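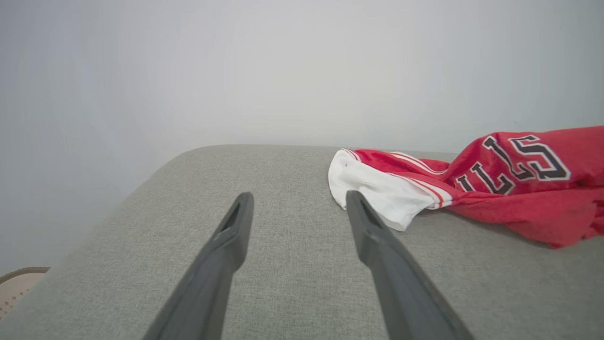
Red jersey on the gray cushion, seen from the wrist camera.

Tremel Laundry Pickup Kit – Questions We Get a Lot

Last updated February 21, 2020. Short answers. If yours isn't in here use the contact form and put "Tremel" in the subject line.

What is it?

An add-on for a robot arm you already have. Two-finger gripper, wrist camera, cables, and the Nakeck software that finds clothes and works out where to grab them. Made for picking up shirts, towels, socks and so on from furniture and floors.

Does the arm come with it?

No. Kit only. We can quote an arm and kit together, ask sales. Most people who write to us already own one.

Which arms does it fit?

Anything on the Illby list, which is on the downloads page. There are 13 arms on it right now. If yours isn't listed it may still fit with the adapter plate – send us the bolt pattern before you order, please. Plates are made to order and can't be returned.

How heavy can the clothes be?

Dry clothes, fine. Jeans, fine. Wet bath towels, no. Thick winter coats, sometimes, depends on your arm more than on the fingers.

Does it know what it's picking up?

It knows "cloth" and "not cloth." It will sort by color if you turn that on. It does not read labels or care instructions and it can't tell your shirt from your brother's.

What about stuff that's all crumpled?

That's the normal case. Software looks for a fold or an edge that sticks up and goes for that. Flat smooth cloth is harder than a messy pile, people are always suprised by this. A sheet pulled tight over a mattress is about the worst thing you can give it.

Does printing on a shirt confuse it?

Big block letters used to, in the first release. It took the outline of a letter for an edge and pinched at it. Fixed in the February update. Stripes and trim are better too. If you're on the older software, update before you write to us.

Gray clothes on a gray couch?

Weak spot. Low contrast means more missed grabs. Turn on the depth setting, slows things down a bit but helps. Or throw a bright sheet down first.

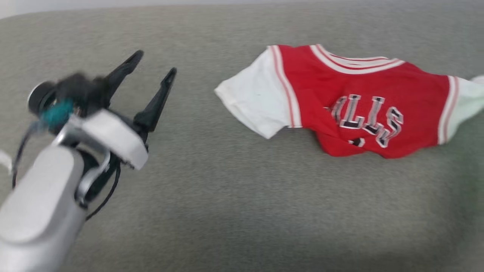
Gripper open, beside the jersey. Head camera view.

Do I need a second camera?

Need, no. Want, probably. The wrist camera is good up close but loses the big picture once the fingers are near the cloth. A head or overhead camera lets the software keep track of the whole garment. Any USB camera on the Illby list works. We don't sell one.

Will it snag or tear things?

Fingertips are blunt and grip force is limited out of the box. Loose knits can still catch. Lace, beads, sequins – keep them out of the pile. Force limit can be raised in settings but we don't cover damaged clothing if you do that.

Can it fold?

No. Picks up, moves, lets go. Folding is a seperate package called Rosales and it needs two arms. Not shipping yet. No date, please stop asking sales for one, they don't have it either.

How long does setup take?

Bolting it on is quick. Calibration is the slow part. Allow 30 minutes for the first one, and have the printed target sheet flat on the surface you'll be working over. A curled-up target gives bad numbers. Redo calibration any time you take the gripper off.

What do I do with the cables?

Clip them along the forearm and leave slack at the wrist. Run the arm through its full range slowly before you let it loose. Too tight and the plug pulls out, too loose and it catches on things. Four clips in the box, extra ones in the store.

Is it safe with kids or pets in the room?

Keep them out of reach while it's running. Same rules as your arm's own manual – the kit doesn't add any safety sensing. The camera is for finding cloth. It is not looking out for the cat.

Does video leave my house?

Not unless you turn on sharing. Off by default. With it on, short clips of failed grabs get sent to us and that's how we fix things. You can look at each clip before it goes.

Can I try it first?

Yes, loaner program. 8 days, you pay shipping both ways, $100 deposit back when the box comes back complete. Check for the hex key, it's always the hex key that's missing.

Spare parts?

Fingertips wear out first. Sold in pairs, same pair for left and right. Cables and the camera cover are in the store too. Anything inside the housing has to come back to us.

It keeps missing by the same amount every time. Broken?

Almost certainly calibration. Redo it. If it's still off, send us the log file and one photo from the wrist camera, and tell us which arm you have.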